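Davora Steamer Pot - stainless steel, large
Item no. 272
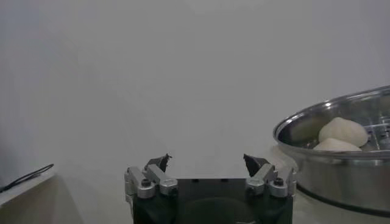

Davora steamer pot, large, stainless steel.

Back in stock as of Aug 13, 2018. Last batch went quick, so order soon if you want one before the holidays - next delivery is not till November.

Big pot for dumplings, tamales, corn, crab, whatever. Works on gas and electric. Induction too, but give it a minute to get going. Dishwasher ok, hand wash keeps the shine longer.

Price: $53
Shipping: 3 days in most states
Returns: 22 days, unused, in the orignal box

Before first use - wash with warm soapy water, dry, done. Don't let it boil dry. If you get white spots from hard water, a splash of vinegar and a soft sponge. No steel wool please!! Scratches are not covered.

Want the bigger size for a restaurant or church kitchen? Ask, we can order it from Grarkau but it takes a while and we need payment up front.

Customer notes:
"Heavy but good. Did all my tamales in one go." - Natanael R.
"Box was dented, pot was fine. Wish it came with a recipe sheet." - Marina M.

Spare parts and wholesale: write to Efthymia Andreadis thru the contact form. Put the item number in the subject line or it will get lost.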